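Chapter 4
Light Through Things

When I was 15 I had a Saturday job at Plurketti, a shop that sold lamps, vases and a great many things I wasn't allowed to dust. My boss, Gladys Arboleda, had one rule for new stock: before you price it, hold it up to the window. I thought she was checking for cracks (she was, partly), but she also wanted to know what the thing did with daylight. Some pieces let you read the street sign opposite. Some just went dark. And some – my favourites – seemed to fill up with light and keep it.

That last group is what we'll be looking at in this chapter. The word for them is translucent, and you've met plenty already: greaseproof paper, bathroom windows, the skin of a grape.

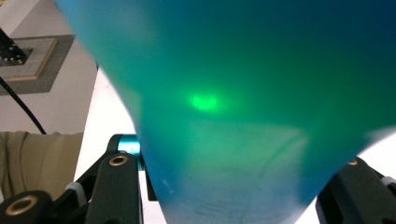

Figure 4.1 A translucent blue-green object. Compare the lime-green spot near the middle with the dark teal at upper right.

Notice how soft everything is. With clear glass you'd expect to see what lies behind, but a milky material scatters the light as it goes through, so the colours drift into one another – turquoise on one side, emerald in the middle – and you don't get crisp reflections on a matte surface either.

Before you turn to section 4.1, find something translucent at home and try it against a lamp, then against a dark cupboard door. Write down the colours you see each time. You'll need your notes for the activity on page 14.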